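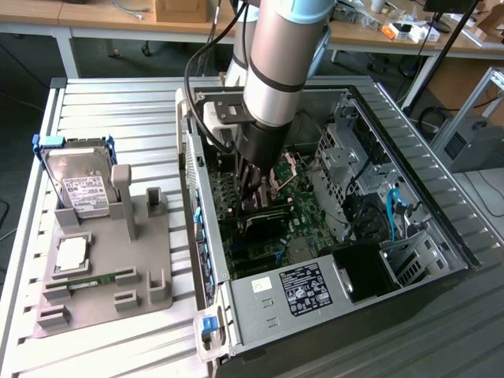

Fixing the Old Ones: an evening with Rozália Illés

Filed under: Local / People / Repair

Search this site... Go

Wednesday, just past seven. Rozália Illés has the shop door propped open with a phone book and is eating soup standing up. Three people ahead of me. She waves me in anyway.

The shop is called Toltesetti. Her grandmother's word, she says, won't say what for. Sixteen years on Kun Street, desktops mostly, a few laptops if she likes the owner.

"People come in and say it's dead. I ask what did it do. They say nothing, it's dead. So it's the power supply, or it's the switch on the back." She shrugs. "I charge four dollars for the switch."

Four dollars. Still. She wont raise it.

Business is fine, not great. She mended 1,291 machines last year, all written down in green ledgers under the counter. Fans, drives, memory that worked itself out of the slot. Dust. A lot of dust, and cat hair, and once a whole birthday card.

Why not just sell new ones? She makes a face. "I did that. Two years at Wuvard, in the mall. You had to sell the bag, the warranty, the cleaning spray. I sold one lady a spray and she came back to ask what it was for. I quit that month."

Her bench partner is Kálmán Kovács, quieter, does the soldering. Used to drive nights for Drivby. He came in with a broken tower and stayed to watch, then kept coming. "I wanted to see how she got the cooler off," he says. Back to his iron.

The rent is the worry. Goes up in December, and the landlord wants 3,000 up front. Illés has most of it. She'd like to run a Saturday class too, bring your own computer, bring your own screwdriver.

"Kids are good at it. Their fathers push too hard on everthing."

A man at the counter asks if his is ready. It isn't. She tells him tomorrow, after lunch, and to bring the cord this time.

Share (16) Comments (4)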